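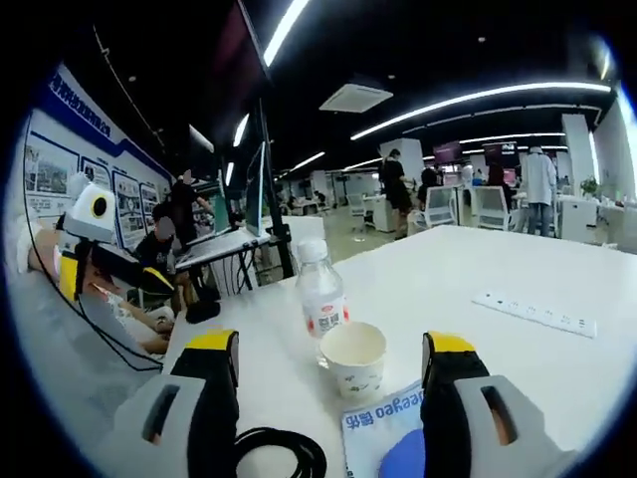 Paper cup and bottled water on a white table.

Wodwood Folding Landing Net
Manufactured by Brandard
Item 2316

Product overview

The Wodwood is a folding landing net for freshwater use from the bank or from a small boat. It is intended for trout, bass, walleye and other fish of similar size. It is not recommended for surf fishing or for use as a bait net.

The hoop is made of aluminum tubing and measures 20 inches across at the widest point. The bag is rubber-coated mesh with a flat base, which supports the fish along its length while the hook is removed. The handle extends in two stages and locks with a quarter turn. When folded, the net may be carried on the belt clip supplied or stored in a standard rod locker.

Specifications

Hoop width: 20 in.
Handle sections: 2
Mesh: knotless, rubber-coated
Colors: dark green, gray
Replacement bag: Roussel series, sold separately
Price: $152

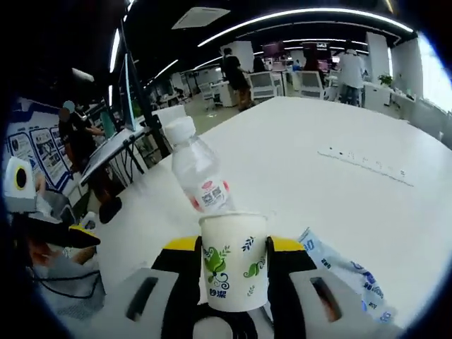 Sunee Ratanaporn writes that the coated mesh releases treble hooks far more easily than the nylon bag on her previous net, but that the lock on the handle was stiff for the first few trips. Brandard recommends working the lock open and closed several times before first use. Oil should not be applied to the lock, as it attracts sand.

Use

Open the hoop fully and confirm that both arms have clicked into place. Extend the handle before the fish is brought close. Place the net in the water and draw the fish over the rim headfirst, then raise the handle toward the vertical. Do not lift a heavy fish with the handle held level at full extension. Damage caused in this manner is not covered by the warranty.

Fish intended for release should remain in the bag, in the water, until the hook has been removed. Customers are reminded to consult state regulations on net dimensions, which differ for certain trout streams.

Care and storage

Rinse the hoop, bag and handle in fresh water after each outing and allow the net to dry unfolded. Do not leave the bag in direct sun for long periods. Before moving to another lake or stream, clean off all mud and weed and let the bag dry completely.
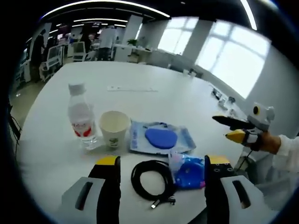 Can the bag be changed without tools, asks Anong Chantharasri, and will the bag from the older Sturirora net fit? The Roussel bag slides onto the hoop once the end cap has been unscrewed by hand. Sturirora bags have a narrower sleeve and cannot be used with this model.

Warranty and ordering

The hoop and handle are warranted against defects in material and workmanship for 7 years from the date of purchase. The bag is considered a wearing part and is excluded. Orders received by noon are shipped the same day, except on Monday, when shipments leave in the evening. Unused nets may be returned in the original sleeve with proof of purchase.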